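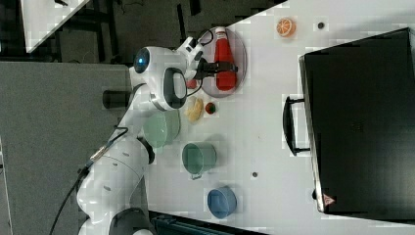 August 16, 2018. Play kitchen set, table layout

Wiped the white table first, then put the Pestlow pieces out. The clear plate goes at the far end with the ketchup bottle lying on it. Banana below the plate, then the bowls: pale green one first, blue one further down. Teal cup stays beside them. Orange slice off on its own so it doesn't get mixed up with the other fruit.

Still two dark spots on the tabletop, one near the orange slice and one between the cup and the black case. Try the Brolo cleaner on them tomorrow. If that doesn't shift them, leave them alone, the surface scratches.

The clear plate is hard to pick out against white. Ordered a coloured one from Gindberg, item 199, should be here in 7 days. Don't throw out the clear one when it comes.

Bottle rolls if the plate gets bumped. A bit of putty under the label side would hold it, but it leaves a mark on the red plastic, so not doing that for now.

To do:
Wash both bowls and the cup in warm soapy water, no scourer
Find the lid for the Llorente storage tub
More labels, we're down to the last 2 sheets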